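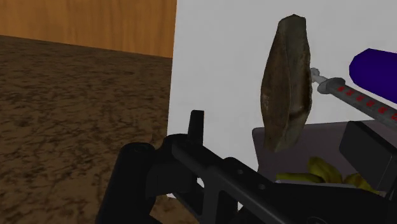
About Candberg

We started in a spare room over the bakery in Piscombe, with two desks, a kettle and a very patient landlord, and we still think of ourselves as a neighborhood translation office, even though our customers now write to us from all over. We translate family letters, recipes, birth records and the odd love poem (our favorites!), and we read every page out loud before it goes back to you.

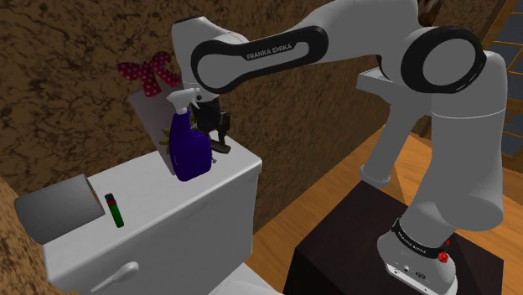

The Candberg Letter, Issue 30

Our little newsletter goes out to 1,171 readers every January and whenever else we find the time, and you're very welcome to join them. There are nine of us these days, split between Piscombe and the newer office on Gilbert Street, and between us we've worked through roughly 2,000 old letters. Come by on a Friday afternoon, when the coffee is on and somebody has usually brought cake.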